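Pirkura Suturing Workstation: Set-up and User Guide
Section 8. Grip faults and loose thread

8.1 When this section applies

Follow this section if the console shows fault code 229 (grip force not confirmed) or if the operator sees the needle slip, turn or drop during a suturing task. Code 229 stops powered movement of both arms. The jaws stay as they were when the fault occurred.

CAUTION: Do not press Resume until step 5 is complete. Resuming with thread caught in a wrist joint may pull on stitches already placed.

8.2 Checking the work area

1. Take both hands off the controls and say "arms stopped" to the person at the table.

2. Switch the console to the wrist camera views. Look at each one in turn before any instrument is moved.

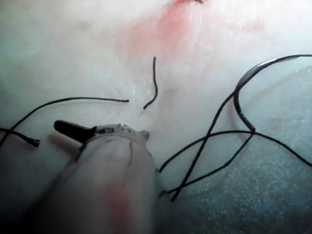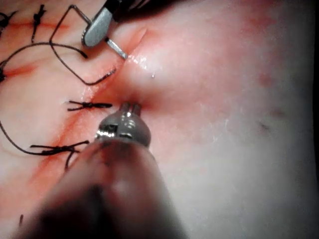
3. Find the needle. If it cannot be found in either view, go to 8.4.

4. Follow each strand of black thread from end to end where possible. Note any strand that runs close to a jaw, a wrist ring or the shaft. Cut pieces left on the surface can be drawn into the joint on the next turn of the wrist and are the most common cause of a repeated code 229.

5. If a strand is caught, select Manual Release and open the affected jaw by hand with the Prolex release key. Lift the strand clear with hand forceps. Do not cut it while it is under tension.

Note: Blood on the shaft does not cause code 229. Wipe it off at the next instrument change.

8.3 Returning to work

6. Select Jaw Test. Each jaw opens and closes once. The test takes almost 39 seconds and must not be interrupted.

7. If the test passes, press Resume and move the instruments clear of the surface before taking hold of the needle again.

8. If the test fails, remove the instrument, label it and fit a replacement. Instruments that have failed must be returned to the Prevdale service centre on form 618.

8.4 Needle not found

Keep the arms stopped. Tell the person in charge of the session and begin the local procedure for a missing needle. The workstation must not be switched off, as the fault log is held in memory until it has been saved.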